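Privitton Plate Viewer and Print Kit
Section 4: Making your first portrait print

By now you have the lamp unit clamped, the Fliden lens screwed in and the rubber feet on. Well done – the fiddly part is over! This section takes you from a blank sheet of paper to a finished portrait print, and we think it's the best bit of the whole kit. Set aside an evening for it. The first print always takes longer than you expect, and you'll want time to make a second one straight after.

4.1 Before you start

You will need:
The Privitton frame with its glass cleaned on both sides
One negative, either from the starter pack or your own
The Wojcik coated paper, still in its black bag
A soft brush and the cotton gloves
Two trays, one for the wash and one for the fixer
A clear table, wiped down and left to dry

Pick a portrait with strong light on one side of the face for your first go. Faces lit evenly from the front can come out flat until you've learned how the paper behaves, and a good bold shadow under a hat brim or along a nose is a lovely thing to see appear.
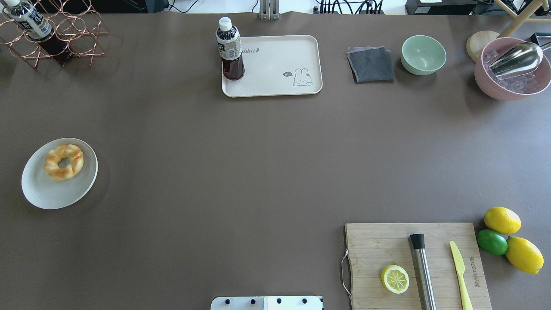 Fig. 9. Table, with bottle rack and tray.

4.2 Loading the frame

1. Switch off the main room light and turn on the amber lamp.
2. Put on the gloves. Open the back of the frame by pressing both springs inwards at once.
3. Brush the negative gently from the centre outwards, then lay it on the glass with the dull side facing you.
4. Take out one sheet of paper and fold the bag shut straight away. The paper starts to fog if the bag is left open, even under the amber lamp.
5. Place the paper on the negative, coated side down. If you can't tell which side is coated, touch a corner with a slightly damp fingertip (glove off for a moment) and feel for the side that is a little tacky.
6. Close the back and let the springs click home one at a time.

Note: On frames sold before September the left spring is stiffer than the right. It loosens up after a few prints, so please don't bend it.

CAUTION: Never tighten the corner screws with the glass loaded. The glass can crack.

4.3 Exposing the paper

1. Stand the frame in the slot under the lamp unit with the glass facing the lamp.
2. Set the Jukon timer to 11 seconds for a normal negative. Go up to 150 seconds for a very dense one, such as an old glass plate.
3. Press the green button and keep still. Footsteps on a wooden floor really can blur the eyelashes!
4. When the timer beeps, wait for the lamp to go fully dark before you touch the frame.

If you aren't sure how dense your negative is, make a test strip. Cut a sheet into narrow pieces and expose them one after another, adding 8 seconds each time. Write the time on the back in soft pencil. You'll pick up a feel for it surprisingly fast, and the strips make smashing bookmarks.

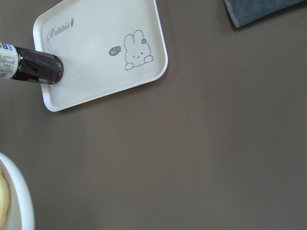 Washing brings the picture up, and this is where people start calling the rest of the household in to look. Fill the wash tray with cool tap water to about half its depth and slide the paper in face up, in one smooth movement. A shallow tray with rounded corners and a low rim, like the off-white one on the brown tabletop, is the sort of shape to look for if you are buying a spare, though do keep any tray you use for printing away from food for good. Rock it gently from side to side until the yellow tint has gone from the highlights, then lift the print by one corner and let it drain.

CAUTION: Fixer irritates skin and eyes. Wear the gloves, open a window and rinse any splashes with plenty of water.

4.4 Drying and mounting

Lay the print face up on blotting paper and leave it overnight. It will curl a bit, which is fine. Press it under a heavy book the next morning, and see page 67 for cutting a window mount.

Share this page (8)

We use cookies to remember which manual you were reading. Accept | Settings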